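Pegboard (toy and training aid)

A pegboard is a flat board with holes or recesses into which small parts are placed by hand. Pegboards are sold as toys for young children and are also used in schools, clinics and workplaces to practice or measure finger control. The name is shared with perforated hardboard, a wall covering for hanging tools, which is treated separately.

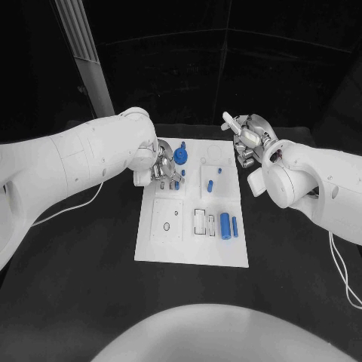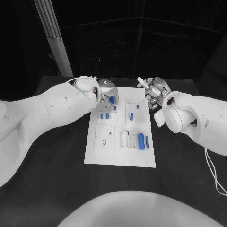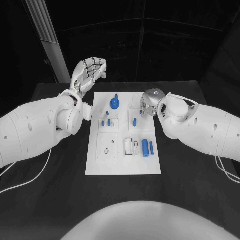

Contents: 1 Construction, 2 Use with children, 3 Use in therapy, 4 Timed tests, 5 Collections, 6 See also

Construction

Early boards were cut from solid hardwood and drilled on a press. Beech and maple were preferred because they hold a clean edge. Plywood took over for school use, where boards are dropped often, and molded plastic followed. Pegs may be round, square or shaped so that each fits only one opening. A slight taper makes a peg easier to seat but also easier to knock loose.

Use with children

Toddlers usually begin with a few thick pegs that can be held in the whole fist. Smaller pegs are introduced once a child can pinch with thumb and fingertip. Teachers use colored pegs for sorting, counting and copying a pattern from a card. Small pegs are a choking risk, and sets for children under three have large ones for that reason.

Use in therapy

Occupational therapists use pegboards after hand injury or stroke. A board may be laid flat, tilted or mounted upright, which brings the shoulder into the task. Putty is sometimes pressed into the holes to make pegs harder to pull out.

Timed tests

In a timed test, the person fills the board as quickly as possible with one hand, then the other. Results are compared with those of people of similar age. Scores normally improve on the second attempt, so most test manuals call for a practice round.

Collections

The Caron Collection of educational toys holds 3,196 items, of which 185 are pegboards or loose peg sets. It was assembled by Rhonda Ouellet, a former kindergarten teacher, and cataloged by Kobina Odoi. The oldest board in the catalog is a maple one with four rows of holes and no maker's mark. Part of the collection is shown each June.

See also

Form board
Lacing card
Shape sorter
Stacking rings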